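Humville Workshop > Galleries > Small Parts Sorting

Small Parts Sorting: Gears, Washers and a Dark Cloth

By Darcy Bright
January | 2 comments | 96 shares

The Hemmont parts came to us in mixed tins, and most of January went into sorting them. Gears, washers, spacers and short lengths of shaft were all in together. Cameron Cartwright set up the work area and Ruxandra Dinu kept the list. This page has some notes for anyone who plans to use the parts later in the year.

The main change from last year is the cloth. We used to sort on bare boards, and small parts rolled off or slid into the gaps. A thick plain cloth stops most of that. It also makes pale parts easy to find again at the end of a session.

On the cloth

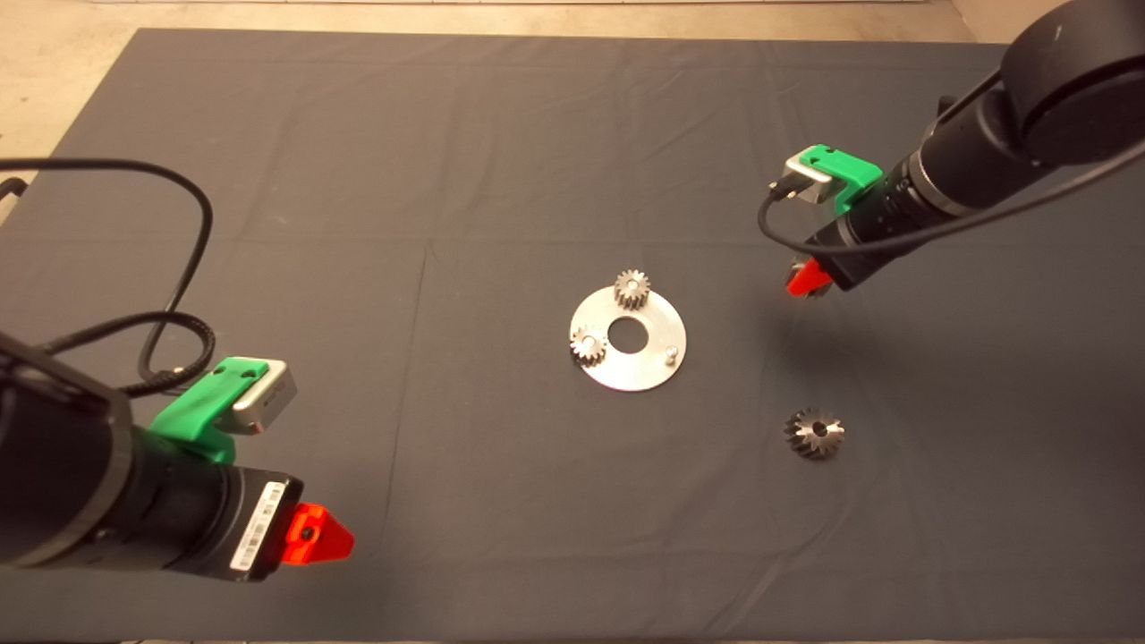 Charcoal-gray cloth over the work surface, with the fold creases still in it. We don't iron it. The creases are shallow and parts sit on them well enough.
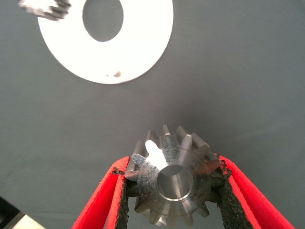

A bare metal spur gear with straight teeth and a smooth bore, and a flat white ring-shaped washer on the gray surface behind it. The face of the gear has fine circular machining marks and some dark specks. Specks like these get brushed off before a gear goes into a drawer.

How the parts are stored

Gears are kept by bore size first and tooth count second. Ruxandra tried it the other way and found that people nearly always come in with a shaft in hand, so bore size is what they ask for. Each drawer has a card in the front with the size in pencil.

Washers go in the shallow trays on the next shelf - flat ones on the left, spring washers on the right. Please don't mix white washers with metal ones, even if the size matches.

Anything with a chipped tooth goes in the tin marked Ezzat. Hamish Kereama uses those for display boards and is happy to have more.

Still to do

There are 80 drawers in the cabinet and the bottom two rows have not been relabeled. The Jenex spacers are waiting for a second set of calipers. The shaft lengths are standing in a bucket by the door until we find a rack that fits.

If you take a part out, write it on the sheet taped inside the cabinet door. Returns go in the blue tray and not straight back in the drawer.

2 comments

Povilas Baranauskienė: Are the spring washers sorted yet, or only the flat ones?

Darcy Bright: Both are done. The larger spring washers are in the lowest tray.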